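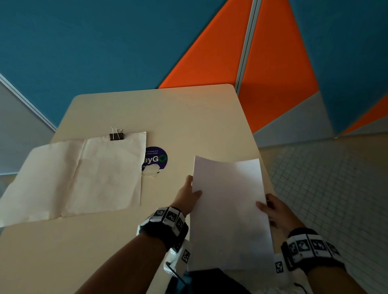
Research > Working Papers > Paper Handling in Shared Workrooms

Print this page | E-mail this page

3.2 Tables, sheets and folding

The second part of the study looked at how people handle loose paper at a shared table. Large sheets that have been folded before are harder to manage than new ones. The old creases decide where the sheet will bend, and a person who wants a different fold has to work against them. Small sheets of printer paper give less trouble, but they curl when held upright and most people use both hands to keep them steady.

Sessions were held at Druvard in May. Each of the 15 participants worked alone and was given 20 sheets of printer paper and 2 large sheets that had already been folded into panels. They were asked to sort, fold and stack the paper in any order they liked. A session ended after 40 minutes or when the participant said the work was done.

Figure 4. Order of work in the table sessions (after Atallah).
Step 1: clear a working area. Step 2: flatten or set aside the large sheets. Step 3: fold the printer paper. Step 4: stack and square the edges.

Most participants kept to the order in Figure 4, though several left the large sheets until last. Those who did so had less room for folding and tended to hold the small sheets up off the table while they looked for a clear spot. Oddsson described the same habit in the Ruklow workroom, where the tables were narrower.

Binder clips were supplied but their use was optional. A clip on one edge kept the panels of a large sheet together - it did little for the wrinkles in the middle. Participants who pressed the creases flat by hand before clipping were more satisfied with the result when asked afterward.

Stacking took less time than we expected. The edges were usually squared by tapping the stack on the table, first on the long side and then on the short side. Two participants preferred to square each sheet against the last one as they went. Their stacks were neater, but they finished later than the rest of the group.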